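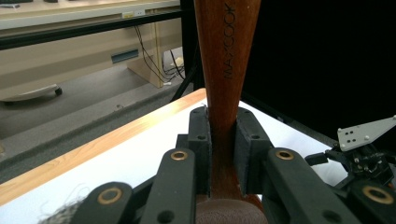
Kitchen Swap Is Back at Foley Hall, and I Came Home With a Spoonful of Trouble

By Tomás Moriarty

Well, the kitchen swap finally reopened on March 21, 2021, and I'm happy to say Filton hasn't lost its appetite for other people's spatulas! We'd been waiting since January, when the first try got called off on account of the ice, and I think folks had used the extra weeks to go through every drawer they owned. The final tally on the whiteboard by the door said 1320 pieces brought in and 1000 taken home again, so if your own cabinets won't close, you have company.

If you've never been, the rules are simple. You bring clean kitchen things you don't use, you set them out, and you take whatever you like. No money changes hands (there's a jar for the heating bill, and it did fine). You don't have to bring as much as you take, although my sister thinks you should and says so, loudly, every year.

The wooden utensils went on a table near the radiator, and that's where I spent most of my morning. I have a weakness for a good wooden handle. There was a reddish-brown one marked MAXCOOK, with dark grain down one side and a bit of a gloss to it, wide at the end and slimmer in the middle where your fingers want to go. I picked it up and put it back more than once. I already own more wooden spoons than a person living alone has any business owning, and I'd promised myself I'd only come for a baking dish.

Did I stick to that? I did not. But I did ask the woman next to me how she looks after hers, and she gave me a routine I've started using: hand wash, dry it right away with a towel, stand it up somewhere airy overnight, and rub in a little mineral oil when the wood starts looking thirsty. No dishwasher, ever. She was very firm on the dishwasher.

Metal was over on the other side of the hall, and it was busier than I remember it ever being. Mixing bowls went first, then the sheet pans, then anything with a lid that fit.

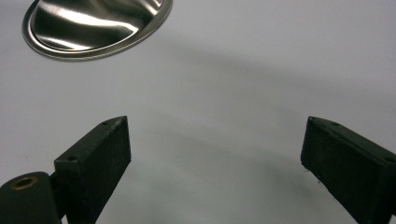
I've got a soft spot for the shallow stainless dishes, the oval kind with a flat rim and a brushed finish. My mother put olives in one every holiday, and then peanuts, and then for some reason her car keys. They stack well, they don't chip, and they'll hold a few roasted peppers or the ends of a loaf without making a fuss about it. If yours has gone cloudy, try warm water and a spoonful of baking soda on a soft cloth, and rub along the grain of the metal. Going around in circles is how I scratched up the one I've had since college.

The big surprise of the day was the Clodo corner. For anybody new in town, Clodo is the repair club that meets upstairs from the bike shop, and this year they brought their tools and fixed 13 things while people waited, mostly loose pot handles and one very sad salad spinner. They'd like more hands, by the way, and you don't need to know anything going in. I asked if they could do something about my can opener, and there was a long silence while three grown adults looked at it.

What didn't get claimed was packed up by the late afternoon and driven over to the Rorau Street pantry, where it goes into starter boxes for families moving into a new place. They can always use measuring cups and sharp peelers, so if you've got extras of either, you don't need to wait for the next swap. Just drop them at the side door.

The heating jar came to $3250, a good chunk of that from one envelope with no name on it. Whoever you are, thank you! The hall will be a lot warmer next time. We're hoping for another swap once school lets out, and I'll post the date here as soon as I've got it. Meanwhile, somebody left a blue casserole lid on the coat rack. It's at my house if you want it.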